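Search this site
Enter keywords
Go

Stekthorpe Parish Creation Care Project
Progress report to the Nallance Fund, second period

Dear Miroslava Šimek,

Thank you for the grant, and for the reminder about the report. Both arrived on a Friday, though not the same one.

When we applied, we promised to turn the lower churchyard over to native grasses, put two rainwater tanks behind the hall and run a season of shared meals using surplus produce. The tanks are in. They stand on proper footings, the second set of footings having been poured after the first set proved to be on top of the stormwater drain. Svend Hallgrímsson met the extra cost out of the contingency line and has asked that I record his displeasure, which I now do.

The grasses have been slower. Three of the six beds are planted. The remaining beds are waiting on the diocese, whose view is that a meadow near headstones may look like neglect. We have offered a sign. There is now correspondence about the colour of the sign.
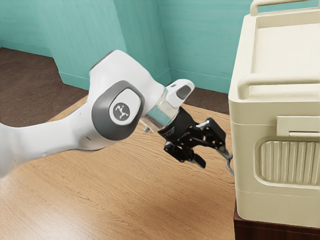
Cream cooler beside a light wooden tabletop, with a white robotic arm reaching towards it.

The shared meals began in January and have outrun every other part of the program. We have served 425 plates so far, a good many of them zucchini. The growers at Baran are generous people and we would welcome anything else they have.

Spending is on budget apart from the footings. We ask to move the unspent mulch money to kitchen supplies, as the neighbouring parish at Nekitz has given us more mulch than we can decently spread.

Before the next report we expect to finish planting, connect the second tank to the hall toilets - the plumber has been booked twice - and hold the blessing of the garden, wet or fine.

Yours sincerely,
Project Coordinator, Stekthorpe

Recent items
Blessing of the animals: please bring leads
Hall roof appeal update
Nekitz and Stekthorpe joint service
Compost roster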